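Print this page | E-mail this thread

Gripper linkage screws backing out - how often do you check?

Started by Annick Rey, August 5, 2026

annick_rey wrote:
Two-arm cell, a parallel gripper on each arm, doing a stamping job with a wooden block and a red dish. We had one of the pivot screws on a finger linkage work loose in June and I'd like to know what other people do about it. Views of the cell: 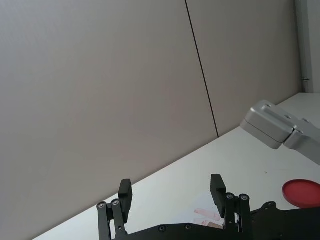
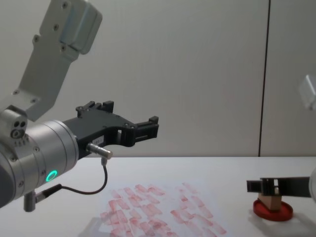
My routine at the moment is a hex key on every pivot screw after 50 hours of running, then a full strip and clean at 100. The loose one showed up as the pads closing slightly out of line, so the block sat crooked and the marks went down skewed. What bothers me is that I can get the key straight onto the silver screw heads at the top of the linkage bars with the fingers open, so there is no excuse for missing one, and I still did. Do you use threadlock on the pivots or leave them dry?

nmodise wrote:
Threadlock, the weak sort, and a tiny amount. If it runs down into the pivot you'll have a stiff finger and a worse problem than the one you started with. We put it on all of ours at Silulero and went from a loose screw every few weeks to 2 since we changed over.

Peng_cell4 wrote:
Don't agree. If a pivot screw keeps backing out, the bush behind it is worn and glue only hides that. Wiggle the pad by hand with the power off. Any play you can feel, change the bush.

nmodise wrote:
Ours were new grippers. There was nothing worn on them.

Peng_cell4 wrote:
Then they weren't tightened properly at the start. I've had over 18 months out of a set with nothing on the threads.

ilona.f wrote:
Both can be right. Do the wiggle test first, and if there's no play use threadlock. I'd also put a paint line across each screw head and the bar. You can see at a glance if one has moved and you don't need the key at all.

One other thing, Annick. Look at the cable under the gripper on the left arm, the thin black one that loops back to the wrist. Run the arm slowly through its full wrist turn and watch whether that loop pulls at either end. We lost a plug at Gelutov that way and spent a morning blaming the gripper.

annick_rey wrote:
Paint line is a good idea, will do that tonight. I hadn't thought about the cable. No play in the pads that I can feel, so I'll try the threadlock on one gripper and leave the other dry and see.

Peng_cell4 wrote:
Fair test. Write down which is which.

Related threads
Ukon controller drops gripper signal on restart
Cleaning ink off finger pads
Which grease for wrist joints?
Spare bushes - where do you buy yours?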